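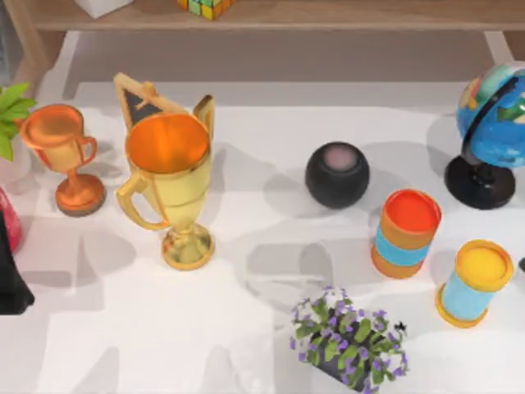

4. Preparing the Display Surface and Mounting the Lamp

Read this section before you plug in the Nivura shelf and table lamp. It applies to the clamp version and the freestanding version. For the wall version, go to section 6.

4.1 Choosing a position

1. Select a flat, level surface at least 15 inches deep. White and other light tabletops return more light to the lower part of displayed items such as trophies. Dark tabletops may need a higher brightness setting (see 5.2).

2. Check for anything overhead. A shelf above the table blocks light from a ceiling fixture and leaves broad, soft shadows on the surface. Place the lamp forward of the shelf edge.

3. Keep plant leaves at least 4 inches from the lamp head. Trim or turn the plant if leaves reach over the items you want to light.

4. Route the cord behind the table. Do not run it under a rug or through a drawer.

CAUTION: The lamp head becomes hot during use. Let it cool for 15 minutes before you adjust or clean it.

4.2 Attaching the clamp

1. Turn the clamp screw counterclockwise until the jaw is fully open.

2. Fit the two rubber pads to the jaw. The thicker pad goes on the bottom.

3. Slide the clamp onto the table edge until the back plate touches the edge.

4. Tighten the screw by hand. Do not use pliers.

5. Push the lamp post into the socket and turn it a quarter turn to the right. The post locks with a click.

Note: Do not attach the clamp to glass, or to a tabletop with a beveled edge. Use the freestanding base (part 289) for these surfaces.

4.3 Connecting the power supply

1. Set the switch on the cord to OFF.

2. Insert the small plug into the port on the back of the post. The flat side of the plug faces down.

3. Connect the power supply to a wall outlet. The indicator shows amber for a few seconds, then green.

4. If the indicator stays amber, unplug the supply, wait one minute, and repeat steps 1 to 3. If it is still amber, see the fault table in section 9.

WARNING: Use only the power supply packed with the lamp. Other supplies with the same plug may deliver a higher voltage and damage the driver board.

4.4 Aiming the light

1. Loosen the knob at the top of the post.

2. Tilt the lamp head so that the beam falls on the front of the tallest item. For glossy or metal items, start with the head 30 degrees off vertical and increase the angle until glare is gone from your usual viewing position.

3. Tighten the knob.

4. Set the brightness dial to 3. Raise it one step at a time, waiting a few seconds between steps.

Note: Printed paper, dyed fabric, and some plastics fade under steady light. For these items, keep the dial at 2 or lower and use the timer (5.4).

4.5 Replacing the light module

The module is rated for 1,000 hours at full brightness. Order part 129 from the dealer, and have the serial number from the underside of the clamp ready. Modules for the older Mimora lamp have the same outer size but a different connector and must not be forced into the head.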